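Yasmine Shehata keeps the task rules for the two-arm bench work at Plustow, and she would like them to be shorter. "We started with 16 rules," she says. "People followed the ones they could remember."

The current list fits on one page. One arm works over the table at a time, and the other stays folded until its turn. An episode starts only after the object positions have been logged. An operator who changes a grip setting writes it down before the next run.

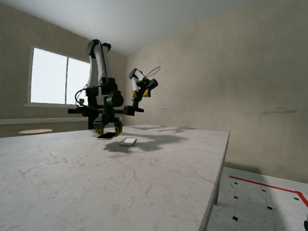
Simulation gets the same treatment as hardware, a point she and Ekrem Duman argued over for most of July. Duman wanted looser limits in the simulator. "Nothing breaks there," he says. "I still think we could go faster." Shehata's answer was that habits carry over - an operator who drops a phone from height on screen will do it at the bench.

They settled it with a review. Of 973 simulated episodes, 294 had been logged without a rule version, and none of those could be compared with later runs. The version number is now a required field.

Duman has one request left. He wants the speed limit near the tabletop written as a number. "It says 'slow' - slow for whom?" Shehata says it will be in the next revision.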